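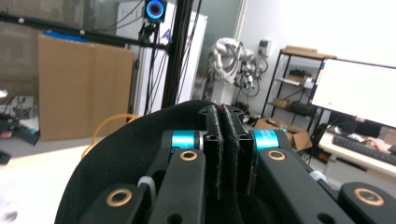
The Boxes We Do Not Throw Away

Every workshop I have visited for this magazine has flat cardboard in it. It leans on a wall, or stands behind a bench, and when I ask what it is for, I get the same answer: it is a good box.

At Inholm, where a small firm called Bollus rents two rooms on the ground floor, the good boxes had become a subject of discussion by December. Regula Rüegg has run the place for many years and she likes to keep packaging. Hajar Abdelaziz joined later and does most of the ordering, and she likes to see the floor.

"I understand both sides," Hajar told me. "If you must send a part back and the box is gone, you lose half a day to find another one. But we were keeping boxes for things we did not own anymore."

So they made a rule. A box stays flat, it stays upright, and it gets a date in marker on the outside. After one year it goes to the recycling. Regula agreed to this with one condition, that the very large ones are excepted. A large box is expensive to replace, she says, and it also makes a good mat when you have to lie on a concrete floor.

Cardboard was the easy part. Cables took the rest of the winter.

The trouble with cables is that they are added one at a time. You fix a new lamp or a sensor on a post, you run the wire down, you tie it to the wire which is already there, and it looks tidy. After some months you have a bundle as thick as a wrist, and you would like to remove the one in the middle. Regula used to cut all the ties and start again. Now they have a different habit, taken from a stage electrician in Figueroa: zip ties only for what will stay until the machine is scrapped, and hook-and-loop straps for everything else. Each cable carries a paper flag at both ends. I was doubtful about the paper, but it survives quite well under clear tape.

They bought a storage system too, called Redetier, which is a rail with trays that hang from it. The first quotation was 1,116 euros for both rooms. They paid 760 in the end and left out the lids. Hajar does not miss them. With lids, she says, people put the tool on top of the lid.

I asked if the work goes faster now. Regula thought about it for a long time. She finds the small screws sooner, this is certain, and she does not buy the same drill bit again when there is already one in the drawer. On the other hand she spends twenty minutes each evening putting things back, and before she spent none.

The benches are still full during the day, and neither of them wants to change this. A job that is half finished needs its parts lying around it. What they clear is the edge of the bench, a hand wide, all along the front, so that nothing rolls off when somebody passes with a coat on.

When I left, Regula was writing a date on a new box. Hajar wanted to know what had come in it, and Regula had to go and look.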